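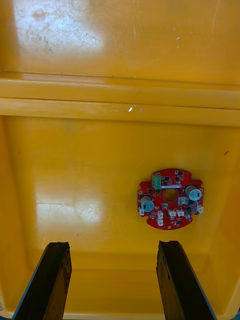

Growing spuds in tubs on a windy balcony

tosness_tubs
Posted 2/13/24
First earlies are chitting on the windowsill and I can't wait! Last year I got 58 potatoes off a balcony in Grustport, all in tubs, and I'm hooked. Going for Simon again plus a maincrop this time. Who else is in?

B. Roman
Me! But please don't plant before April if you're on the coast. I lost the lot to one frosty night.

tosness_tubs
Fleece, Bogdan, fleece! Mine went out early and never minded a bit.

sipos_sz
Have to disagree on the maincrop. They sit there for months, drink like horses and then get blight. Stick with earlies and do a second batch in the same tub.

leekylin
Same compost twice though? I wouldn't. Mine came up scabby.

sipos_sz
Fresh feed and a bit of leaf mould and it's fine. I've done it at Sirkdale for years.

B. Roman
Szabolcs is right about the watering. A 30 litre tub dries out in an afternoon once the wind gets up - and drill more holes than you think you need, or they rot at the bottom.

leekylin
How many seed potatoes per tub?

tosness_tubs
Two in mine, three if I'm feeling greedy (I usually am). Will report back when the first leaves show!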